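Illey Creek Water and Wells Project
Progress report to the Griltora Fund, second reporting period, ending January

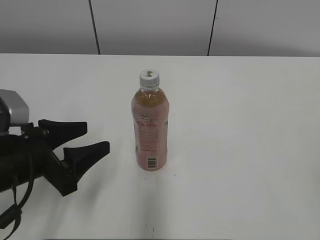
Beatrice Mfinanga asked, after reading the last report, whether we were testing the same wells each time or picking new ones, because the tables did not make it clear. We test the same ones. The tables in this report list each well by its number so the results can be compared from one period to the next.

1. Where things stand

The project covers private wells along Illey Creek from the Bamport road down to the old gravel works. When the grant was approved we set out to do a first round of testing, give every household its results in writing, and help those with high nitrate or bacteria readings decide what to do next. The first round is finished. The second round started in the fall and is close to done. Repairs are behind schedule, and the reasons are given in section 4.

The original plan was to sign up 200 households, and we reached that number before the end of the first period. Since then a few have moved away or asked to drop out, and we have filled most of those places from the waiting list. Households that joined late have only one set of results so far and are left out of the comparison tables.

2. Testing

Samples are collected from the kitchen tap after it has run for several minutes, and again from the outside spigot closest to the well where there is one. The second sample was added this period at the lab's suggestion. In older houses the plumbing can affect the reading, and having both lets us tell a household whether the trouble is likely in the well or in the pipes.

Nitrate is still the main concern. In the first round 18 wells came back over the drinking water limit. All of them were tested again in the fall and 14 were still over. The other four had dropped below it, but they had been close to the line to begin with and it was a dry season, so we have told the owners not to read too much into one result. They will be tested again in the spring after the fields have been spread.

Bacteria results improved more. Most of the wells that failed in the first round had cracked or loose caps, and in several cases the owner had fixed the cap before our second visit. We retest those wells for free and send a new letter with the result.

The lab has kept to its turnaround times except during the holidays. Samples taken during that stretch had to be thrown out and collected again, because bacteria samples cannot sit. We have agreed with the lab that we will not schedule any pickups in the last part of December this coming year.

3. Work with households

Every household gets a one-page letter with its numbers, the limit for each, and a plain statement of whether the water is fine to drink. We rewrote the letter in this period. The first version had a chart on it that people called to ask about, and most of those calls were from households with nothing wrong. The chart is now on the back. Calls have gone down.

We held two evening meetings at the Bamport grange hall. The first, on how to read your results, was well attended. The second, on septic systems, was not, and it was raining hard that night. Gisela Jara gave the septic talk and has offered to repeat it in May, with a start time of 6:30 p.m. instead of 5:30 so that people who work in town can get there.

Several families with babies were over the nitrate limit. They were called the same day the results came in and were told not to use well water for formula and not to boil it, which makes nitrate worse. We are covering their drinking water out of the emergency line in the budget until a filter is installed or the well is fixed. That line is a little over half spent.

4. Repairs

This is the part of the project that has not gone to plan. We budgeted for new caps, grouting around casings, and under-sink filters, with deeper wells left for a later grant. The caps are going in steadily. Grouting has hardly started. The only driller nearby who does this kind of job, Kılıçarslan Well Service, lost a rig for most of the fall and is working through its own backlog first. We asked for bids from two firms outside the county, and both came in well above what we had set aside once travel was added.

Kılıçarslan has now given us start dates in April for the first group of wells. We would like to wait for them and keep the price we budgeted. If the April dates slip, we will come back to you with a different plan and a revised cost before spending anything more.

Filters have been slower than we expected for a different reason. Some owners do not want one under the sink, either because there is no room or because they would have to change the cartridge themselves. We have started showing people a filter already installed at the grange hall kitchen, and that has helped. We have also agreed to send a reminder card when a cartridge is due.

5. Budget

Spending is under plan overall because of the grouting delay. Lab fees are over plan because of the second sample at each house and the holiday samples that had to be redone. We ask your permission to move money from the repairs line to the lab line to cover this. The amount is shown in the attached budget sheet. It would not reduce the number of wells we can grout at the current price.

Mileage is on plan. Printing is slightly over because of the new letter.

6. Next period

We will finish the second round of testing, retest the wells with high nitrate after spring spreading, and begin grouting in April. The septic meeting will be repeated. We also plan to talk with the three farms at the upper end of the creek about where manure is stored. One has already agreed to a visit, and we are waiting to hear from the other two.

The comparison tables by well number and the budget sheet follow as attachments. Household names have been removed from both.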